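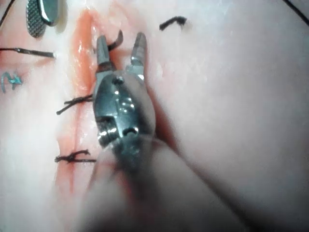 Cotik is my collection of notes and pictures about closing a long straight cut with plain interrupted stitches, and it grew out of a suturing course I helped run in Clurerthorpe in June. I wanted something I could hand to people on their second week, when they can tie a knot but can't yet make a row of them look like one person did the work. The stage I care most about is the one where part of the cut is closed and part isn't. Down low you get that thin dark red line with the edges together, up top it's still wide and raw looking, and three tied stitches are already across it. That's where people speed up, and where the spacing goes to pieces!

What's in here

There are 2530 pictures, sorted into 79 folders, one folder per closure. Each folder has a short text file with my notes (typos and all, sorry) and a score sheet. Leonilde Coelho did the scoring with me on Thursday evenings, and where we disagreed I kept both scores — please don't average them, the disagreements are the interesting part.

The score sheet has these columns:

spacing: how even the gaps are from one stitch to the next
bite: how far from the edge the needle goes in and comes out, both sides
edges: flat, rolled in, or turned up a little
tension: loose, fine, or strangled (Leonilde's word, and I've grown fond of it)
knots: which side they sit on, and whether they stay on that side

Blank means we couldn't tell. It doesn't mean zero. I got burned by this in my own spreadsheet, so check how your software reads empty cells before you plot anything.

Things I'd fix if I had the time

397 of the pictures have a spacing score and nothing else. They come from the early folders, before we'd settled on the other columns, and I keep meaning to go back. The folders named Okik use an older scale that runs the opposite way for tension. I've left them alone so the numbers match the handout people already have, but flip them before you mix them in with the rest.

Also, wet shiny surfaces are a pain to judge. A bright highlight along an edge can look like a gap, or hide one. If you're scoring your own, look at the neighboring pictures in the folder before you decide.

Using it

Help yourself for teaching. Themba Venter uses 15 of the folders as a warm-up, asking students to sort them from neatest to messiest before they pick up a needle, and I've happily stolen that idea. Please don't use the scores to grade anybody for real — they're two people's opinions. If you spot a mistake, send me the folder name and the column and I'll get to it. The next batch will go under Nogueira, with curved cuts, once I work out how to score spacing on a bend.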